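Planner update: Rekus 4 is on the lab machines

The new version of Rekus, our motion planning layer, is now installed on both tabletop cells. The old version will stay available on the Baran server until the end of January.

The main change is in how held objects are treated. Before, the planner kept one fixed box around the gripper no matter what it was carrying. That was fine for single cups and poor for stacks, where the lowest cup could stick out past the box. Rekus now builds the collision shape from the perception output at the moment of the grasp and carries it along for the rest of the plan. If perception returns nothing within 800 milliseconds, the planner falls back to the old box and writes a warning to the log.

We replayed 1478 logged plans from the cup and plate tasks. In the old version, 82 of them brushed the edge of a tray or plate in simulation. We are going through the same cases with the new shapes and will post the list on the Pratard page.

Planning takes longer with the new shapes, up to 900 milliseconds on a crowded table. If your task has a tight cycle time, set held_shape to "box" in the task file and you will get the old behavior.

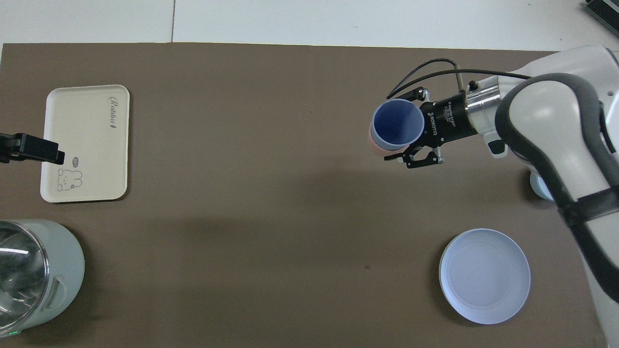 Cable clearance is still handled by the joint limits in the cell file and has not changed. Please do not widen the wrist limits to get a plan through. Send us the log and the start pose and we will look at it.

Clear lids are the other open item. The depth data is patchy on them, so keep using the hand-entered keep-out zones for any container that has one. The Rosent team is working on a filter, and it will go into the next release if the tests are done by then.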